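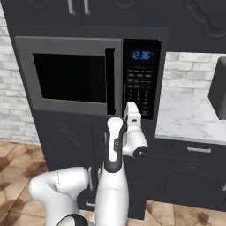
Celebrity kitchen tips, tried at home

Any actor who has been on television for more than one season seems to end up with a kitchen trick. It gets mentioned once in an interview, then copied onto every biography page between the height and the star sign, and after that it's a fact. The cast of Kusinport has been especially generous. I found 13 tips credited to them and threw out the ones that were only a way of mentioning a cookbook. These are the ones I was willing to try with my own groceries.

Freshen the fridge with coffee grounds

Credited to the lead of Brouwer, in a profile that also gets her birthplace wrong on the second line. Put used grounds in an open dish on the middle shelf. Mine smelled of coffee for two days and then of coffee and onion. If you want to try it, dry the grounds on a tray first or they'll go mouldy. Bicarb in a dish is cheaper and you can throw out whatever made the smell while you're in there.

Steam-clean the microwave with lemon

Every soap star since 2000 has apparently invented this one. Half a lemon, a cup of water, a microwave-safe bowl, a wooden spoon left standing in it so the water doesn't boil over suddenly. Three minutes on high, then leave the door shut for five. It does loosen splatter. The lemon is mostly there for the magazine: I ran plain water the following week and wiped out just as much tomato sauce. Take the bowl out with oven mitts.
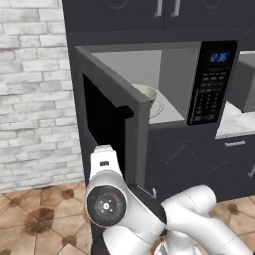
Never wash a cast iron pan

The romantic lead of Pultent says his grandmother's pan has never seen soap. Good for him. A small squirt of dish soap and a quick scrub won't strip a well-seasoned pan. What will wreck it is soaking it overnight, so don't. Dry it on the burner over low heat, rub in a few drops of oil and wipe off more than you think you should.

Freeze your herbs in olive oil

I went in expecting to dislike this and it's fine. Chop, pack into an ice cube tray, cover with oil, freeze the same day and keep the cubes frozen until they go in the pan. Works for rosemary, thyme and sage. Basil goes a sad dark colour, which the interview left out. The claim that it "locks in the vitamins" came with no source that I could find.

Vinegar on the counter

This comes from a home tour with the Nosell cast, where somebody is supposed to have sprayed vinegar over a marble island and called it natural. Please don't. Acid etches marble, and the dull marks won't wash off. Warm water with a drop of dish soap, a soft cloth, then a dry one. Wipe up wine and lemon juice right away. The same article recommends leaving a baking soda paste on stains for 20 minutes. I couldn't see that it did anything, and I'd test it in a corner first.

Comments
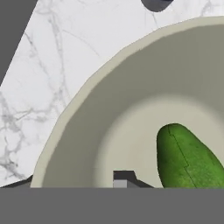
Irén Magyar: I did the vinegar thing for a whole winter on the strength of that home tour and my marble has a cloudy patch beside the sink the shape of a salad plate. Polishing powder helped a bit. Does anyone know if she really said it? The version I read in February had a different actress giving the same quote, word for word.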